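Workshop Notes: The Slip We Couldn't Find

If you came by the Jesbridge shop in November, you'll remember the long bench by the window and the pile of paper tape with angry pencil marks on it. This is the story of those marks, and I've been itching to write it up, because it's the best fault we've had all year! (Best to read about, I mean. Living with it was another matter.)

Some background for newer readers. The Stomell project is our pick-and-place work on a cloth-covered table. People do the task first with a hand-held gripper that carries a camera, the recordings go into training, and then the arm has a go at the same thing. We like soft covers because homes are full of them - tablecloths, bed sheets, towels on counters - and a robot that can only work on bare metal isn't much use to anyone's grandmother.

By the end of summer the hand-held side was going beautifully. We had 2000 recordings in the can, and the arm, trained on the first big batch, was picking small round things off the cloth like it had been doing it for years. Then we switched to the second batch and it started missing. The misses weren't wild, which made them harder to take seriously. The fingers came down a touch to one side, closed on the shoulder of the object, and squeezed it out sideways like a bar of soap. Now and then one shot clean off the table. Tegwen Llewellyn, who was closest, took a puck to the shin and has asked me to record that it did hurt.

So what had changed? Everything we could think of, of course. The light was different (it always is). There was a newer version of the training code. Someone had swapped a power supply. We went down all of those roads, one after another, and every one of them ended in a field.

I'd like to say we cracked it by reasoning, but we cracked it over sandwiches. Tegwen had the hand-held tool in her lap and was opening and closing it the way you'd click a pen, and she stopped and said, "Is this one stiffer on the left?" It was. Very slightly, and only over the last bit of travel, but once you'd felt it you couldn't stop feeling it.

We took it apart that same afternoon. A screw holding the left finger had backed out a little, enough for the finger to rock on its mount. Open the gripper wide and the finger leaned out. Close it and the finger leaned back in, late. The tool was reporting one opening and the finger was standing at another. The difference was 5 millimeters at the worst point, measured at the tip with calipers, and when the thing you're grabbing is small and round that's plenty.
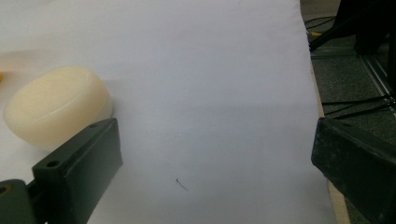
Both fingers open over the cloth, with a cream puck on the left.

Now the part I find fascinating. The people making the recordings never noticed, and their picks were fine! Your hand corrects for a sloppy tool without telling you. You see the finger is a bit off, you shift your wrist, you get the object, you move on. The recordings show good picks from start to finish. But the numbers stored next to them were wrong, and the arm, whose own fingers are bolted on tight, took the numbers at their word. It was copying the wrist shift for a fault it didn't have.

That's why all our usual checks passed. We check that the object ends up where it should. We check that no frames are dropped. We had no check at all that asked whether the tool was telling the truth about itself, and I think we'd have gone on without one for a good long while if lunch had been shorter.

The cleanup took longer than the repair. Of the second batch, 800 recordings were made after the screw began to go, as best we can tell from a little jump in the closing signal that gets bigger over time. We tried correcting them with a formula and it half worked, and half worked is a miserable place to be, so they've been set aside. They aren't deleted. Paredes has a notion that they'd make a good test for a fault detector, and I'm all for it - where else would you get that many honest examples of a tool slowly going wrong?

The safety side deserves its own paragraph. A puck on the shin is a bruise. The same squeeze on something made of glass would have been a different newsletter. While we were hunting, we had been standing right at the table edge with the arm running, leaning in to see the misses close up, and we shouldn't have been. The arm now runs at its slow setting whenever we're looking for a fault, and we watch from behind the clear screen. It's a worse view. You get used to it.

What we do now, for anyone running a similar setup:

Before each session, close the gripper on the little steel block that hangs by the charger and read the number. If it's off from the card, stop and get a screwdriver.

Every 20 recordings, do it again. It takes a few seconds and you can use the time to straighten the cloth.

Wiggle each finger sideways with your thumb. Any movement at all counts as a fault, even if the number looks fine.

Put a paint mark across the screw head and the mount once it's tight. If the two halves of the line don't meet, the screw has turned.

We've also gone over to a thread-locking compound on all the finger screws, and the Cloltadine rig got the same treatment as a precaution (its right finger was fine, its left one I'd call borderline). I'd love to hear from other groups who've had this. Has anyone found a way to catch it from the camera alone? Tegwen thinks you could track the finger tips against each other in the recordings and flag it when they stop matching. She's started on it already and the first plots are very pretty, though she won't let me print one until she trusts the scale.

Retraining on the clean recordings is running as I write. The shin has healed. Open bench is at the usual time, and if you bring your own gripper we'll gladly put it on the block for you!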